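Dry Goods, Tight Caps

The Kilemard test kitchen stores 207 jars of seasoning, and Adi Govindasamy rejects any that let in damp. Her sorting is done on a bare table, before anything goes back on a shelf. 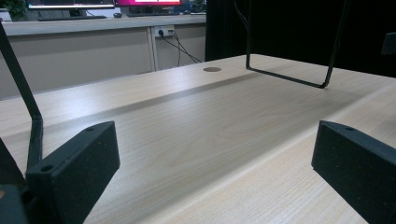

Light wood, with a brown grommet near the back edge.

Humidity is the main cause of caking. Fine salt clumps first, and a cap that seats badly will spoil a jar within weeks in May. 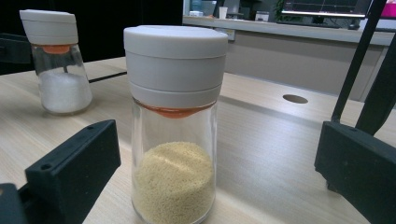 Govindasamy fills low and leaves headspace, so the contents can be shaken loose. Pale yellow granules reach only partway up the clear glass, well short of the orange insert under the white cap. She tightens each cap by hand. 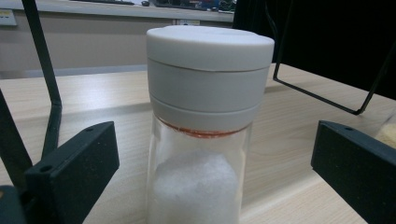

Coarser grains tolerate more neglect. She still checks them every three weeks and wipes the neck before closing the jar.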